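We use cookies to make this site work and to remember your preferences. By continuing to read you accept our cookie policy. OK

Field Diary
6/3/18
3 min read

Slept badly again, the wind was pulling at the hut roof all night and I lay there listening for the gutter to go. Up at first light anyway, porridge, two cups of Krisztina's terrible coffee (she boils it, and there is no talking her out of it), and then the long pull up to the Jirkow snowfield with the sled ropes cutting into my shoulders. I used to do that climb without stopping. Today I stopped plenty, and I told everyone I was looking at the view.

The snow line has crept up past the big split boulder, the one where Rogério and I ate our lunch last season with our boots buried. Now there is gravel all around it, and a little stream running underneath that you can hear before you can see it. We dug the first pit where we always do and got down 238 centimeters before we hit the old summer surface, a dirty brown line as clear as the ring in a bathtub. I had hoped for more after such a snowy December, and I think we all had, though Kristóf only wrote the figure in the book and went on digging in that patient way of his.
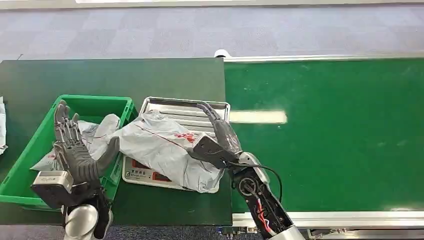 The afternoon went to the stakes. We found all of them but number 14, which has either melted out and fallen into the crevasse below or is lying under the slush where we'll trip over it in August. I was quite sad about that one! I drilled it in myself my first year up here, with a hand auger and two blistered palms, and it has stood through a lot of weather. Darlene said we could drill another in the same spot tomorrow if the auger bit holds out, and she'd brought dried apricots, so I cheered up.

On the way down we sat for a while by the lake, which wasn't a lake at all when I started, only a puddle you could step across. It is a beautiful color, a kind of milky blue, and I never know how to feel about finding it beautiful. Kristóf threw a pebble in and we watched the rings go out — then it started to sleet and we hurried on.

Letter waiting from Sanne Van Hecke, who wants last year's density numbers by the end of the month and also wants to know whether I am wearing the socks she knitted. Yes to the socks. The numbers are in the blue notebook, and the blue notebook is down in the valley in my other coat, so I shall have to write back and be charming.

Soup is on. Early start tomorrow, new stake first, then the second pit if the sleet lets up.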